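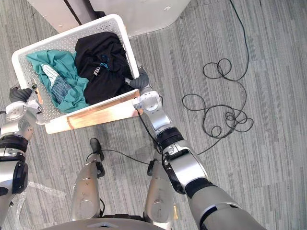
The white basket with a small load in it: jeans, a teal shirt and a black tee.

06/12/2025

I wrote in May that I was going to stop letting laundry pile up, and a few people asked how that went. It went fine. I do small loads now. A small load for me is a shirt or two and a pair of jeans.

I used to save everything for one big day. The hamper was a tall cloth one from Zestberg and it held far too much. By the time it was full I couldn't lift it, and whatever was at the bottom had been there long enough that I'd forgotten I owned it. I gave it to Garba Aliyu, who has kids and can fill it in an afternoon.

A plain plastic basket with holes in the sides works better. It has a solid rim you can get your fingers around, and it shows you when it's time to run the machine. Mine sits on the carpet and gets dragged to wherever I'm folding.

I don't sort much. Dark clothes go together, and jeans go in with them once they've been through the wash enough times to fade. New jeans go alone for the first 2 washes. I learned that from a white pillowcase. Printed T-shirts get turned inside out if I remember, and about half the time I don't.

Cold water, short cycle. On my settings that runs 25 minutes, and I set a timer on my phone since I can't hear the beep from the other room.
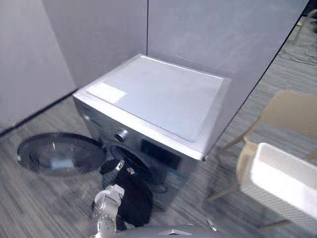 Washer door wide open, with something black hanging out of the drum.

Front loaders have one drawback for me, and it's that things slide out over the bottom of the opening and end up on the floor. Thaís Cordeiro told me to push the basket right up against the front before I pull anything out. I do that when I think of it. Black fabric picks up every bit of carpet fuzz, so it's worth thinking of.

I leave the door open between loads so the rubber seal can dry. Once a week I wipe the seal with an old rag, especially the fold at the bottom where lint collects. I have found 4 coins in there so far and one button that I still can't match to anything.

Next I want to sort out where things dry. The folding rack I have now is missing a foot and leans against the wall. If anyone has a rack they like that closes flat, leave a comment.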